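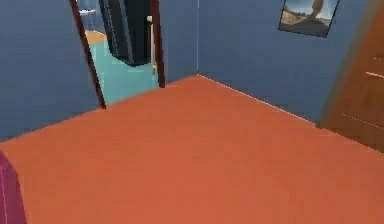
Wieso der Planer in einem leergeräumten Zimmer überhaupt Probleme haben kann, fragt Gumby unter dem letzten Post, da sei doch nur Boden und eine Tür, das müsse jeder A* von vor zwanzig Jahren hinkriegen.

Joa, kriegt er auch! Der Pfad ist in Millisekunden da. Der Ärger fängt danach an, beim lokalen Regler, und deshalb gibt's jetzt einen Thread über Türen. Sorry an alle, die wegen der Katzenbilder hier sind 🧵

**2/**
Kurz zum Stand: Simulation, gerenderte Wohnung, Navigation nur aus RGB plus Odometrie. Kein Lidar, keine fertige Karte. Die Software heißt bei uns Wulov (fragt nicht, der Name war plötzlich im Repo und jetzt hängt er da), und Wulov soll von einem Zimmer ins nächste fahren. Klingt banal, ich sitz da seit Oktober dran.

**3/**
Erstes Problem ist die Tiefenschätzung auf glatten, einfarbigen Flächen. So ein oranger Boden hat praktisch keine Textur, da gibt's nix zum Festhalten. Das Netz rät dann halt, und es rät gern eine leichte Rampe dazu. Der Kostenlayer sieht die Rampe und denkt sich: Hindernis, lieber nicht.

**4/**
Was geholfen hat: Bodenebene per RANSAC schätzen, und zwar über mehrere Frames, nicht pro Bild. Dann alles, was nah genug an der Ebene liegt, gnadenlos auf null ziehen. Ist grob, ich weiß. Eine flache Türschwelle bügelt man damit im Zweifel mit weg, das steht bei mir noch als dickes TODO im Code.

**5/**
Zweites Problem: der Türrahmen selbst. Solange der Sturz außerhalb des Bildes liegt, sieht mein Türdetektor bloß zwei dunkle Streifen an einer blauen Wand. Der war auf komplette Rahmen trainiert, also links, rechts, oben. Fehlt oben, fällt die Konfidenz in den Keller und das Ding meldet stur »keine Tür«. Mitten davor. Ich hab echt laut gelacht.

**6/**
Also Detektor raus, freie Fläche rein. Wulov sucht jetzt Stellen, an denen der befahrbare Boden durch eine Lücke in der Wand weitergeht. Dass drüben die Farbe wechselt, von Orange auf so ein blasses Türkis, fand die Segmentierung anfangs übrigens ganz schlimm. Anderer Farbton = kein Boden, Ende der Welt, anhalten.

**7/**
Dagegen hab ich die Bodenfarben beim Training wild durchgewürfelt, auch innerhalb eines Bildes, mit harten Kanten dazwischen. 1.846 Bilder neu gerendert, über Nacht durchlaufen lassen. Am nächsten Morgen war die Farbkante kein Thema mehr. Schönster Kaffee des Monats.

**8/**
Drittes Problem, und da häng ich noch: Zeug im Durchgang. In der Öffnung ist bei dieser Wohnung so ein hohes, dunkelgraues, kastiges Teil. Für den Planer ist die Frage simpel — wie viel Platz bleibt daneben? Für die Wahrnehmung ist sie fies, weil die Unterkante über die Befahrbarkeit entscheidet und die Tiefe genau an solchen Kanten verschmiert.

**9/**
Mein Inflationsradius war außerdem viel zu ängstlich eingestellt. Mit verschmierter Kante PLUS dickem Sicherheitsrand ist jede Tür zu. Jetzt skaliert der Rand mit der Unsicherheit der Tiefe: weit weg vorsichtig, nah dran enger. Dadurch fährt er erstmal hin und guckt genauer, statt von Weitem aufzugeben.

**10/**
Zahlen, weil gleich wieder jemand fragt: Von 77 Durchfahrten im Testset Aravena scheitern mit dem neuen Stand 10. Vorher war es fast die Hälfte. Zwei von den verbliebenen sind echte Kollisionen, der Rest ist Timeout, weil er vor der Tür hin und her wackelt wie jemand, der seinen Schlüssel sucht.

**11/**
Das Wackeln ist übrigens reine Regelung, die Wahrnehmung kann da nix für. Der lokale Planer springt zwischen links vorbei und rechts vorbei, weil beide Varianten fast gleich viel kosten. Probier grad Hysterese: Wer einmal links gewählt hat, muss für den Wechsel deutlich was gewinnen. Sieht gut aus, ist aber noch nicht im Hauptzweig.

**12/**
@Gumby um deine Frage also doch noch zu beantworten: A* ist unschuldig 😅 Der kriegt von mir nur eine Karte, in der die Tür mal da ist und mal nicht.

**13/**
Nachtrag, weil es in den DMs kam: Nein, auf echter Hardware lief das noch nicht. Auf dem Coltby-Fahrgestell läuft bisher nur der Regler, ohne Kamera, mit Odometrie. Und wer Erfahrung mit Hysterese in Sampling-Planern hat, bitte melden, ich nehm auch hässliche Lösungen!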